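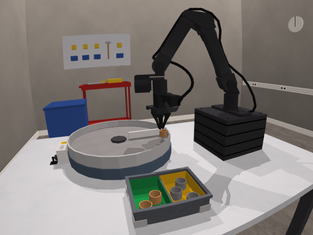
Bushing sorter, part four: the model comes before the metal

Jun 19, 2025

I've been putting off cutting any more aluminum for the bushing sorter until the whole cell runs in simulation. As of this week it mostly does. The bowl feeder, the track, the arm on its pedestal and the two-sided tray are all modeled, and I spent an evening dressing up the room too, with a wall clock and an outlet strip. That part was not necessary.

The job is the same as it was in May. Mixed bushings go into the bowl, come out along the white track, and the arm picks each one off the end and drops it in the tray. Orange goes in the green side, gray goes in the yellow side. The real arm is bolted down at Pranbridge, the shared shop in Parncombe, and I only get bench time there two evenings a week. Working on the model at home means I show up with something to test.

What changed since the last post

I moved the feeder closer to the pedestal by 15 mm. Before that the elbow was nearly straight at the pick position and the solver kept jumping between two poses. It is calmer now.

I also put the tray on feet. Macarena Herrera pointed out that the old tray sat so low that the gripper had to reach almost to the table to let go of a short bushing. She was right, and it took less time to fix than I had spent working around it.

The three-finger gripper stays. I tried a parallel one and it tipped the short bushings when it closed off center. Three fingers pull them into the middle.

The wrist camera

Most of my time has gone here. The camera is mounted on the wrist, so the fingers are in every picture it takes. My color code, a small program I named Tapia, has to ignore the black at the bottom and find rings in whatever is left.
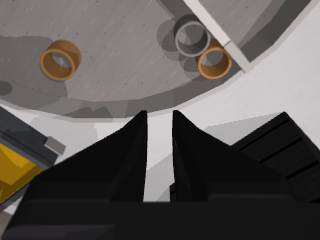
Wrist camera view with two orange rings and a gray one.

Rings that sit close together are the hard case. If one overlaps another in the view, Tapia wants to call them a single long object. I now split the outline by color first and look for the round top edge second. Two of the same color touching is still a problem, and for now the arm just waits for the track to separate them.

Shadows were the other trouble. I had soft shadows turned off to save time, and with them on, the dark patch beside a gray ring got counted as part of the ring. I left them on. The lights at the shop are worse than that.

The last long run was 3,230 picks and took all night on my old desktop. I still have to go through the log — the misses are saved, but I haven't sorted them by cause.

Next up is the tray bracket, then wiring the feeder control box. I have 90 minutes booked on the mill.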